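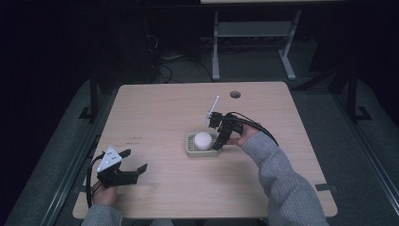

Hand-held grippers › Care and spares

Sketard Paired Hand Grippers – jaw and cable service kit

Fits left and right units. Contains two sets of jaw pads, 7 bracket screws, a driver and a spare marker plate.

Check the jaws every 200 hours. Set a light ball in a ribbed tray and bring one gripper down over it from above, with the other held low and its jaws wide open. The fingers should close evenly. If one side touches first, loosen the bracket screws, centre the finger and tighten again.

Leave slack in the cable at the wrist – a tight loop wears through at the handle. Wipe the marker plate with a dry cloth only.

Pad width: 76 mm
Cable sold separately, 100 cm
Ships from Skulcombe
Service bookings: Aba Atinga, parts desk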